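Storing Packaged Cookies and Crackers at Home
Carroll Household Extension Office
Kitchen Leaflet 296

Packaged cookies and crackers are among the most forgiving items in a household pantry, yet a large share of them are discarded because they have gone soft, gone hard, or picked up the flavor of something stored nearby. The following guidance is offered to residents of Carroll and Brestthorpe who wish to keep these foods in good condition after the package has been opened.

Unopened packages

An unopened package should be kept in a cool, dry cabinet away from the oven, the dishwasher and any window that receives direct sun. The cabinet above the refrigerator is a poor choice in most kitchens, as warm air collects there. Cookies with a chocolate coating are the most sensitive to warmth and should be placed on the lowest shelf available. A pale film on chocolate, known as bloom, affects appearance and texture and does not by itself mean that the product is unsafe.

Packages should be arranged so that the earliest date faces forward. Households that buy in quantity may find it useful to write the month of purchase on the end of the package in marker.

Opened packages

Crisp cookies and soft cookies should never share a container. Moisture moves from the soft cookie to the crisp one, and both suffer for it. The same applies to crackers stored with any kind of bread or cake.

For crisp varieties, use a rigid container with a gasket in the lid. The original tray may be left in place if it fits. Resealable film closures on the package are adequate for a household that will finish the contents within 4 days; beyond that, a container is advised. Glass jars with a clamp lid perform well, provided that the rubber ring is checked twice a year and replaced when it shows cracks.

For soft varieties, a container with a close lid is also suitable. A small piece of plain sandwich bread may be placed inside on a square of waxed paper to keep the cookies from drying out. The bread should be replaced every 2 days and should not be eaten afterward.

Open baskets and bowls are suitable for serving only. Cookies set out for guests should be returned to a closed container at the end of the meal. In July and August, when kitchens in this district are humid well into the evening, crackers left uncovered may lose their snap within the hour.

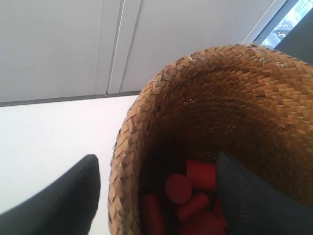 Cream-filled sandwich cookies require one further precaution. The filling absorbs odors readily, and a package kept beside onions, coffee, dried spices or scented candles will take on their character. Mint cookies are themselves a source of odor and should be given a container of their own. A container that has held mint varieties should be washed in hot water with dish soap, rinsed, and left open overnight before it is used for anything else.

Freezing

Most plain and sandwich cookies freeze satisfactorily. Wrap them in small portions, place the portions in a freezer bag, and press out the air before sealing. Thaw them in the closed bag at room temperature so that moisture forms on the outside of the bag and the cookies stay dry. Cookies with a jelly center, a marshmallow layer or a glaze are less successful and tend to become sticky.

Refrigeration is not generally recommended. The exception is a product whose label directs that it be kept cold.

Restoring crispness

Plain crackers and plain crisp cookies that have softened may be spread in a single layer on a baking sheet and warmed in a low oven for a few minutes. Allow them to cool completely before returning them to the container. Filled and coated cookies should not be treated in this way.

When to discard

Discard any product that shows mold, smells of old oil or paint, or has been reached by insects. If insects are found in one package, inspect all flour, cereal and nuts in the same cabinet. Vacuum the shelf seams, wipe the shelves with soapy water, and allow them to dry fully before restocking.

Further copies

Printed copies of this leaflet are available at the front desk of the Derkeck branch, Room 4, from 9 a.m. Requests by mail should be addressed to Box 1567, Carroll, and should give the leaflet number. Leaflets on the storage of flour, nuts and dried fruit may be requested at the same address.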